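Plornano Press to publish "Fadside," a comic its own author has doubts about

Last updated: May

Plornano Press will release "Fadside," a 40-page comic by Innes Lennox, this fall. Lennox drew it in ink over two winters and asked that this release avoid the word "groundbreaking." We agreed.
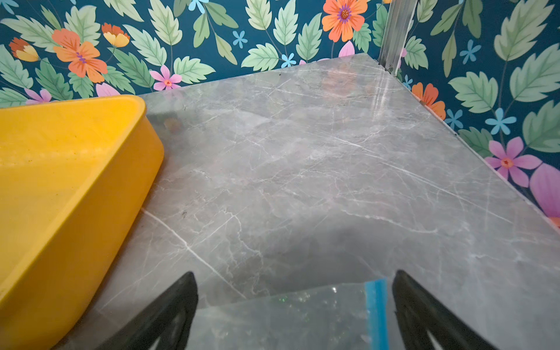
The story follows a sign painter in a town that keeps changing its name. Earlier chapters ran in the Malabanan anthology, where some readers found them slow. They are still slow. Lennox cut six pages and put 2 of them back.

"I don't trust books that say they will change how you see things," said Lennox. "It's a story with drawings. I hope the drawings are good." 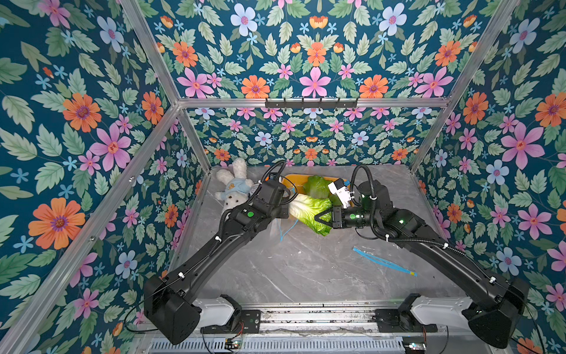 Editor Jonalyn Sebastian turned the book down once, and remains unsure about the ending — she and Lennox argued over it until the files went to the printer. Lettering is by Renato Ambrosio. The publisher makes no forecast about sales, having made several before.
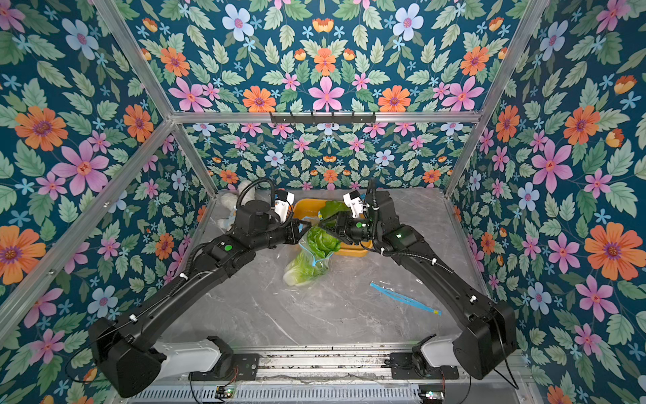 Two robot arms over a gray marble-patterned floor, with floral wallpaper behind.

An exhibit of 22 original pages will open at the Miltatent gallery alongside the book. Ksawery Wasilewska picked the pages and left the correction fluid showing. Whether comic pages belong on a gallery wall is a question Lennox has answered differently each time we asked.
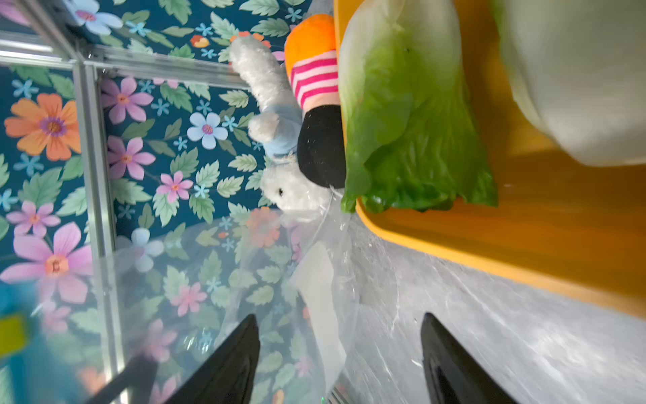 Review copies

Write to Jerome Panganiban at Plornano Press. Printed copies are limited, so please ask only if you plan to read it.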